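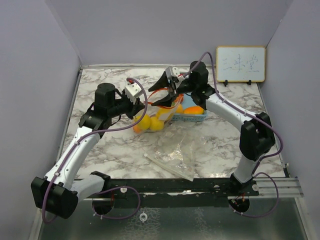
Minutes of the Last Sitting

The Joint Council of the Dundolell Works met in the upper canteen on Tuesday, December 10, 2019, the boardroom having been locked by the liquidator. The clerk recorded 27 delegates present out of 48. The remainder were understood to be at the gates, or to have found other employment.

The chair asked that the minutes of the previous sitting be taken as read. A delegate from the foundry objected. The previous minutes, the delegate said, stated that the company had given an assurance, and the foundry wished the word "assurance" struck out. After discussion it was replaced by "statement." The clerk made the change in ink and initialed it.

The chair then read the letter from Gallum, the holding company. It ran to two pages. The first page thanked the workforce for its patience since June. The second explained that the Ministry would not extend the public loan, that the order from Tahiri had been withdrawn, and that wages owed would rank behind secured creditors. A delegate asked what a secured creditor was. The chair replied that it was a person who had expected this.
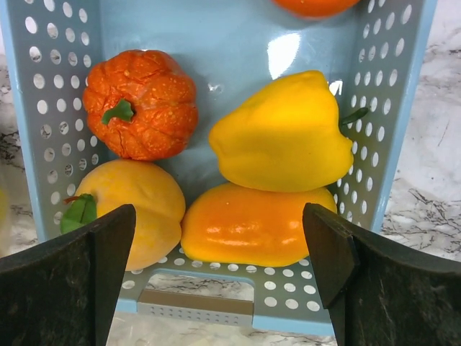 Two motions were before the council. The first, from the drawing office, proposed that a delegation travel to the capital and request a meeting with the Minister. The second, from the foundry and the paint shop jointly, proposed that the works be occupied from the night shift onward and run under the authority of the council until the wages were paid.

The mover of the first motion spoke for the full time allowed. The council, the mover said, had been recognized by law, and what the law had recognized it could be asked to protect. The speaker had been to the Ministry before and had been received courteously.

The mover of the second motion asked what had come of the visit. The reply was that a file had been opened.

There was some noise at this point, and the chair called for order. An old delegate from the pattern store, who had not spoken at a sitting in many years, asked leave to say something outside the agenda. Leave was granted. The delegate said that the patterns for every casting made at Dundolell were still on their shelves, numbered and dry, and that whoever held the works that evening ought to keep the roof over them in repair. The delegate then sat down. No motion was attached.

The vote was taken by show of hands. The clerk counted, and was asked to count again. The second motion was carried. The drawing office requested that its dissent be noted, and also that it be told which shift to report for.

Under other business, the chair reported that the Pikex branch had sent greetings and a sum for the hardship fund - the amount to be entered when the envelope was opened.

The sitting closed at the sound of the siren. The clerk notes that the siren had been disconnected on the liquidator's instructions, and that the council did not inquire who had reconnected it.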